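Notebook, September – simulated demonstrations, white cylinder task
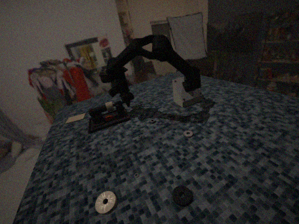
Arm over the small device, gripper tips just above the white cylindrical part. Rendered view, dim room, mosaic cloth.

Started at 9:40. Continued with the simulated set for the Lasora task. The instruction text is the same as before: "take the white part from the top of the device and put it on the card". Kulsoom drove the arm until lunch and I drove it after.

Where we are: 97 episodes recorded in this room, of which 4 are thrown away. In all four the operator pressed stop before the arm was back at the home position, so the last part of the movement is missing. I have moved them to the folder "short" and did not delete them. Parviz wants to look if they can still serve for the approach phase only.

The cloth. We chose the pixel pattern in blue, white and navy on purpose, and it makes the work harder than I expected. The smallest metal rings nearly disappear among the squares. For the operator this is no trouble, they are only distractors, but Kulsoom asked if the labels for them are worth something when a person can hardly find them on the screen. I think we should keep them. We need to write in the data sheet that small rings on this cloth are marked from the simulator state and were not checked by eye.

The light. The low setting gives much grain. I compared with the bright setting from the Markow room and the success of the old policy falls clearly when the light is low. I did not make a proper table of this yet. To do before we show it to anybody.

Approach direction. Both of us come from above every time, with the arm in a high arch and the gripper straight down. It is comfortable, so we do it without thinking. The policy will learn only this. From the next session we should begin half of the episodes with the arm low and to the right, and let the operator find the way. Kulsoom tried two like this after lunch – slower, but the movement is more varied and she corrected herself in the middle, and such corrections are what we have too little of.

Washers: positions are now drawn again at every reset. Before, the script kept the seed from the first episode and the layout was the same for the whole block. I found this only when I put the start images side by side. The fix is in, block 70 and later are good. For the earlier blocks we keep the data but give it lower weight in training.

Still open:
– card position is random but the card angle is not, ask Parviz
– the strip on the table has no collision in the simulator, the gripper can go through it
– the room objects behind the table never change. Pornau had the same problem and their model learned the wall
– frame counter in the log stops at 3851 if the episode is long, reason not known

Saved all to the shared disk at 17:15. Tomorrow Kulsoom begins with the low starts, and I will look at the counter.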